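**Spoon rest** (also *spoon prop*, *teaspoon stand* and, in older Canadian catalogues, *spoon keeper*) is a general name for any small object used to hold a spoon clear of a table or bench between uses. The name covers purpose-made ceramic dishes, metal brackets, folded napkins and improvised supports such as blocks, corks and jar lids. This article deals mainly with the smaller kind used beside a mug of tea or coffee, and with the claims made for it, few of which have been tested with any care.

## Terms

Sellers tend to use "spoon rest" for a shallow dish beside the cooker and "spoon prop" for something that holds a teaspoon by its handle or at two points along its length. The distinction is not consistent. A 2,093-item household catalogue issued by the retailer Paterson lists both under "rests", then lists one of the same products again under "saucers and trays". Writers who insist on a firm difference usually turn out to be selling one of the two.

A saucer does the same job and has done it for far longer. Whether a saucer counts as a spoon rest is a matter of taste, and the question has used up more space in hobby newsletters than it deserves.

## Forms

### Dish

The dish is the commonest form. It is normally glazed, with a hollow for the bowl of the spoon and sometimes a notch for the handle. It catches drips, and it has to be washed. Critics point out that a dish which needs washing every time the spoon is used has moved the mess a few centimetres and made another item to dry.

### Bracket

Brackets clip to the rim of a pot or mug. They are sold in several metals and in silicone. On thick-walled mugs the clip often will not seat properly, and a mug with a flared lip gives it very little to grip. The maker Mirnesov withdrew its mug bracket after one season and has never said why, though the complaints printed in the trade press at the time were mostly about the clip sliding around the rim.

### Block

The block prop is the plainest form. It consists of one or two small pieces of wood, with the spoon laid across or against them. Two blocks are more usual than one, as a single block leaves the spoon free to tip toward its heavier end.

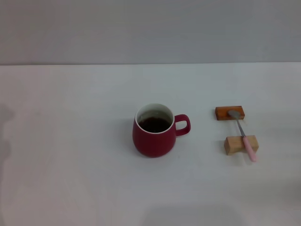 *Spoon propped on two small wooden blocks, with a red mug holding a dark drink.*

Supporters of the block prop say that it keeps most of the spoon off the table, costs nothing if there are offcuts in the house, and can be shifted to suit a longer or shorter spoon. All of this is true as far as it goes. It is less clear that anyone needs it. A teaspoon laid bowl-up on a bench leaves a small wet mark that a cloth removes, and the blocks have to be put away somewhere afterward.

## History

Popular accounts give the spoon rest a long pedigree, often with a story about a grand household and a ruined tablecloth. No version of the story names the household. The cloth is linen in one telling and silk in the next, and the earliest copy that can be traced is an undated promotional leaflet from Meloseo, a homewares importer with an obvious interest in the matter. The leaflet gives no source.

What can be said with some confidence is modest. People who stir hot drinks have always had to put the spoon down somewhere, and the things they have used for it were seldom made for the purpose. This makes the history hard to write. A chipped saucer kept by the stove does not survive as a "spoon rest" in anyone's collection, and a wooden block survives as a wooden block.

The collector Nazar Boiko assembled 642 pieces and published a private list of them, sorted by colour and then by material. The list is widely cited. It should be used with caution: 21 of the entries are described in Boiko's own notes as "probably soap dishes", and several others appear to be ashtrays. Boiko dated pieces by glaze and by what the previous owner told him, and did not always record which method he had used.

## Use with mugs

Most printed advice is aimed at the cooker, and the mug is treated as a lesser case. The problems are somewhat different. A teaspoon is short and light, and much of its weight may be in the bowl, so that a support placed halfway along the handle will not necessarily hold it level. A spoon left standing in a mug avoids the question, but it tends to swing toward the drinker's face and may tip a light cup if the handle is knocked.

Manuals commonly give these points for a two-block prop:

- Set the blocks closer together than the full length of the spoon.
- Put one block near the neck, where the handle joins the bowl.
- Keep the prop on the side of the drinker's stirring hand, and far enough from the mug that a sleeve won't catch it.
- Wipe the spoon against the inside of the rim before setting it down.

The last point does most of the work. Sérgio Veloso, in a short pamphlet printed in July for the Grarngate household fair, argued that a well-wiped spoon hardly needs a rest and that the rest mainly serves people who skip the wiping. He was answered at length by makers of spoon rests. None of the replies offered a trial in which the two habits were compared.

## Surfaces

The case for a spoon rest depends heavily on what it is protecting. On unsealed timber or soft stone, tea and coffee can leave a stain, and a barrier of some sort is reasonable. On sealed, painted or laminated tops the risk is usually small, although a sugary drip left overnight will be sticky in the morning. On a tablecloth the argument is at its strongest, and it is also the case that a saucer already covers.
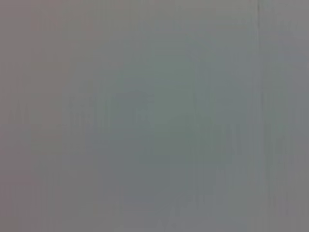 Pale grey and off-white finishes are frequently named in advertising as the ones that "show everything". The claim is only partly fair. A brown drip does show up on a pale top, which is arguably a benefit, as it gets wiped up sooner. Mid-grey and speckled finishes hide the same drip until someone leans in it. Household writers have been slow to notice that a surface which hides marks is no cleaner for doing so.

Wooden supports raise a separate question. Bare wood takes up liquid, and a block that is regularly wetted by a coffee spoon will darken and may begin to smell. Oiling or waxing slows this down. Some guides say that hardwood blocks are "naturally hygienic" and need no washing. The phrase is repeated from one guide to another without a reference, and the sensible course is to wash the blocks and let them dry standing on end.

## Claims and criticism

Three claims recur in sales copy.

**That a spoon rest saves time.** Paterson's catalogue says so on the page for its glazed dish. It does not say how the time was measured, or whether washing the dish was included.

**That it protects the spoon.** Stainless steel comes to little harm from lying on a table. Silver plate can be scratched by grit, though it can be scratched by an unglazed dish as well.

**That it prevents spills.** It prevents one small kind of drip. Spills from the mug itself, which are larger and do more damage, are unaffected, and a crowded table can make them more likely.

Against this, regular users report that they simply like having a fixed place for the spoon. This is difficult to measure and there is little reason to doubt it. It is a preference about tidiness, and a cork or a folded paper towel would satisfy it just as well - a point the trade has understandably not pressed.

## See also

- Saucer
- Trivet
- Knife rest
- Drip tray

## Notes

1. Boiko's list circulates in two versions. The shorter leaves out the colour headings and misnumbers the final section.
2. Veloso's pamphlet runs to 3 pages and has not been reprinted.
3. The Meloseo leaflet was last checked on May 26, 2019. The copy seen lacked its back cover.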